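The great wall scrubbing saga (part one of who knows how many)

June 20, 2026

So I've been meaning to repaint the corner where I eat my breakfast for about as long as I've lived in this flat. You know how it goes. You stop seeing a wall after a while, and then one morning the sun comes round and suddenly it's ALL you can see.

It's a sort of grey-green, very pale. I chose it myself out of a fan of little cards, and I still love it, which makes this a bit harder. If I'd gone off the colour I could just slap something new over the top and be done. But I want the same one again, and of course I didn't keep the tin. I've got the name Predimia written on the back of an old envelope and that might be the paint or it might be the shop. Past me was not a great note taker.

Njoroge Nyamweya (from the flat downstairs, some of you will remember him from the shelf disaster) came up for tea and told me to wash it before doing anything drastic. Warm water, a tiny drop of washing up liquid, a soft cloth, work from the bottom up so you don't get runs. I had a go last November with one of those scratchy sponges and I think all I did was polish the dirt in, so fair enough, he gets to be smug!

My plan, if the washing doesn't do it, is to fill the little chips, sand them back and give the whole wall 2 coats. I've seen a mini roller set from Rolleo that would get in close under the sockets - the strip is screwed on and I'd really like to leave it where it is. Tape, patience, power off at the board. I can manage two of those.

I also need to stop shoving the table right up against the wall. It's a dark table so it never shows a thing, and the wall gets all the punishment.

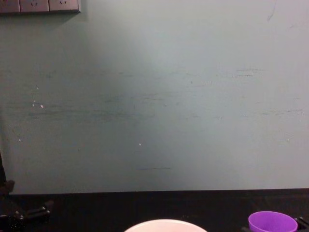

The wall in question, sockets up top, bowl down below. Look at those scuffs!

The thin dark line bothers me more than all the smudgy bits put together. It's so neat! A chair back? The edge of a tray? If anyone has got a mark like that off matt paint without leaving a shiny patch, please tell me how, I'm all ears.

Cloth and bucket are coming out tomorrow after lunch.

4 comments | 2 shares

Contact | © 2026 | Back to top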